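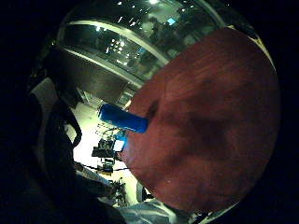 Why does wood on a turned object look different from one side to the other?

The look depends on how the blank was cut from the log. A flat or rounded face crosses the growth layers at changing angles, so the streaks can run straight in one place and spread or break up in another. Color varies too, and a finish makes those differences easier to see.

Chapter 4
Round Forms in Wood

A disc with a reddish-brown face, a fine diagonal grain and a bright blue peg at its edge shows two ways of giving color to a small object. One keeps the grain in view. The other covers the surface with a single strong color, and the eye goes to the shape and the shine. Most of the pieces in this chapter use one or the other, and several use both.

The chapter deals with discs, knobs, pegs and shallow domes. These are common parts of toys, drawer fronts, stools and kitchen tools. They are small enough to make on a bench lathe, but they show mistakes quickly. A flat spot on a rim can be felt with a thumb before it can be seen.

4.1 Words used in this chapter

Blank: the rough piece of wood before it is shaped.
Face: the broad side of a disc. It may be flat, hollow or domed.
Rim: the outer edge of the disc.
Figure: the pattern made by grain, color and growth together. Streaks and mottling are both kinds of figure.
Peg: a short, rounded rod set into another part.

4.2 Reading a face

Hold a disc near a window and turn it slowly. Some streaks will seem to darken and then lighten again. This happens when the fibers meet the surface at a slant, and it is strongest in woods with wavy grain. A dark patch that stays dark at every angle is more likely to be a difference in the wood itself, or a mark on the finish.

Domed faces take more care than flat ones. Light slides over the curve, and a thin bright line often appears along one part of the rim. Students at the Curkstead workshop are asked to draw this line before they draw any grain. It gives them the curve, and the grain can then be fitted to it.

4.3 Gloss and color

A glossy coat reflects light in a narrow band. On a cylinder the band runs along the length, as it does on a painted handle under ceiling lights. On a matte surface the same light spreads out and the band is soft. Carter MacLeod's course notes suggest testing both finishes on scrap from the same board, with 12 hours of drying between coats.

Before you begin

You will need 14 sample discs for the exercises, cut from at least two species. Number each one on the back in pencil. Leave the faces unfinished until Section 4.5.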